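Fenholm Bench Pair: two small arms for sorting and racking tubes

Sold by Jistel. Ships in two crates. Ask us for a quote.

I get asked about the Bench Pair more than anything else we stock, usually by somebody who has been handed a budget line with "automation" written next to it and not a lot more. So I've written this page the way I'd talk you through it on the phone (and you can still ring, I like a chat).

What you're buying is two table-top arms, both the same size, with a gripper on each and a controller that sits under the bench. They pick up capped tubes, they put them in racks, they take them out again. They can hand things to each other too, and that's mostly why people go for two. If all your tubes arrive upright in a tidy rack, facing the right way, then buy the single arm! It's on the next page, it costs a good deal less and I won't be offended. The pair earns its keep when tubes get tipped out on the table any old how and somebody has to stand there righting them.

What's in the crates

Two arms with clamps and base plates
One controller, with mains lead
Two grippers with plain fingers
One set of textured fingers
Cable clips, a bag of 50
Printed set-up book

What isn't in the crates

The table. Please, please think about the table. I've seen people spend months choosing arms and then bolt them to something that wobbles when you lean on it. You want a flat top, pale if you can get it, and not shiny. The arms need 80 cm of clear depth in front of the base plates, and I'd leave more at the sides so you can get a hand in to swap racks. Racks aren't included either, as everyone has their favourites already. Nor are the cameras, which are priced separately because some of you want one per arm and some of you want one overhead and a long argument about it.

Fingers

Buy spare fingers with the first order. I say this to everybody and half of you ignore me, and then I get the email in April when the budget has gone. Plain ones are fine for boxes and flat-sided things. For round plastic tubes you'll be happier with the textured pads, and for reaching down among the holes of a full rack the narrow pointed ones are lovely. You can mix them, one kind on each arm, and quite a few customers do. A finger swap is two screws. The screws are tiny, so do it over a tray.

Budgeting

I can't put one price on the page as it changes with cameras and service cover, but I can tell you where the money tends to go. Arms and controller are the big lump, obviously. After that it's your own people's time, and that's the bit that gets left off the form. Consolacion Mercado at Michalski kept a proper log when they set theirs up and let me see it: 200 hours from opening the crates to letting it run a shift with someone just looking in. That was more than she'd planned for, and she'd do it again, but she did wish it had been on the form.

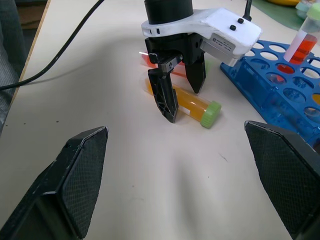 Then there are the small things. Cable runs, for one. Two arms means two lots of cable and they do wander across the bench if you let them, so put clips down early and allow for more than the bag of 50 if your table is a long one. A mat or two for parking things on. A box of dummy tubes with coloured water in, so that you can practise all day without risking a real sample (food colouring is fine, do a few different colours, you'll be glad when you're working out which one went where). Labels on the dummies as well, the same stock you use on the real ones, because labels change how a tube sits in the grip.

Service cover

You get a year with the pair. After that you can take the yearly plan, which is a visit plus new pads, or pay as you go. Guðlaug Ásgeirsdóttir does our visits and she'd tell you to take the plan. I'd say it depends how hard you run them. One arm at Dundar had done almost 551 hours before its first set of pads wanted changing, but they only handle one size of tube over there.

Lead times and ordering

Arms are built to order. Cameras and fingers come off the shelf. When you write in, tell me your tube sizes, what racks you've got and the measurements of the table, and I'll send back a quote with the extras on separate lines so you can cross things out.

Page last changed Aug 17, 2018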